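Tirila - Casual Demonstrators Wanted (Robot Teaching), September intake

Posted Jul 20, 2022
Casual / part-time, on site
12 spots

Need people who are good with their hands and don't mind doing the same thing over and over. No robotics background required. No coding. If you can fold a fitted sheet without swearing, even better, but we'll take swearing.

What it is

You show a robot arm how to do household jobs. Two ways. Either you hold the arm and move it through the job yourself (we call it hand guiding), or you sit at the Vimik desk with a pair of handles and the arm copies what your hands do. Every run gets recorded. The good ones go into training, the bad ones get tagged and kept seperate. You do the tagging too, it's a few clicks after each run.

We finished the kitchen set in autumn. Cups, cutlery, lids, jars. This round is all soft stuff: cloth, paper, bags, bedding, clothes on hangers. Soft stuff is harder. A cup stays the shape of a cup. A pillowcase doesn't, so the arm needs to see a lot of different hands dealing with a lot of different folds, and that's why we're hiring a bunch of people and not just using the same two staff again.

Target for the round is 2655 accepted runs across 19 tasks. Accepted means finished, tagged and passed by a reviewer. We don't pay per run, so please don't rush.

A normal shift

Four hours, with a proper break in the middle. You get a task card when you come in. Card says what to start with, what finished looks like, and anything we're fussy about that day (speed, which side to grip from, whether to let go between folds). You do a couple of warmups that don't count. Then you run it, reset it, run it again. Resetting is half the job. Shake the thing out, put it back differently from last time, go.

At the desk you work mostly off the wrist view, so you see what the fingers see and not much else. Takes a shift or two to get used to. Things look huge and close and you lose track of where the edge of the cloth went. Most people find the hand guiding easier to start and the desk easier on the shoulders later on.
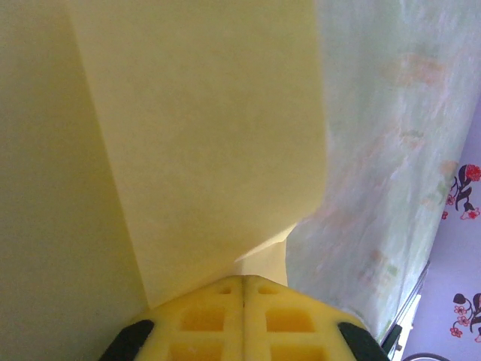 Priya did the last round and wrote back when we asked for a line for this ad: tell them the first day feels like threading a needle in oven mitts, I kept closing the fingers too early and getting nothing, then somewhere in the second week I stopped thinking about the handles. Also tell them to bring a jumper.

Yes, bring a jumper. The room is kept cool.

What we're after

- steady hands, decent patience
- OK sitting for up to two hours at a stretch (desk) or standing for the same (hand guiding)
- can follow a written card closely, incl. when it changes halfway through the day
- will say when a run was bad. We would much rather a tagged bad run than a quiet one
- 18 or over, allowed to work here
- two shifts a week minimum, through to the end of the round

Nice to have, not needed: sewing, laundry or hotel housekeeping, upholstery, puppetry, gaming with a controller, crane or digger tickets. Left-handers please apply, we're short on them. The handles can be swapped over and the recordings really do come out different.

If you wear glasses that's fine. If you have wrist or shoulder trouble tell us and we'll sort the desk height and keep you off hand guiding. Not a reason to skip applying.

Training

First two shifts are paid training, same rate as the rest. Day one is safety and hand guiding. You'll learn the stop button before you learn anything else, and you'll be asked to use it, several times, until it's boring. Day two is the Vimik desk. After that you're paired with someone from the earlier round till you're both happy.

The arm moves slowly in training mode and it stops if it meets much resistance. Long hair tied back, no lanyards, no dangly bracelets, closed shoes.

Pay and the rest

Casual rate with loading, paid fortnightly. We'll give you the number on the phone before you come in, so you're not travelling for nothing. Tea, coffee, a fridge, bike rack out the back. Parking is hopeless, take the bus if you can.

What's recorded: the arm's movements, the wrist view, and the handle positions. No sound. Hands may turn up in the wrist view on hand guiding days. You'll get a consent form ahead of time, read it, ask questions, take it home if you want. The recordings are used by us and by Gilura, our partner on the cloth work, and aren't sold on.

How to apply

Use the form on the Tirila jobs page. Choose "Demonstrator, soft goods" from the list (not "Demonstrator, kitchen", that one's closed and we havent managed to get it off the menu yet). No CV needed. Just tell us:

1. What shifts you can do. Mornings, afternoons or either
2. Left or right handed
3. Something fiddly you've done with your hands, a sentence or two is plenty
4. Anything we should set up for you

Shortlisted people come in for a one hour tryout. You'll have a go at the desk and fold a tea towel with the arm. Badly is fine, we're looking at how you go between the first try and the fifth. Tryout is paid.

If you applied for the kitchen round and missed out, please apply again, it's a different list. Former Fuchs packing line staff also welcome, a few of you asked and the answer is yes.

Spots get filled as we go, so sooner is better. Questions through the same form, put "question" in the first line.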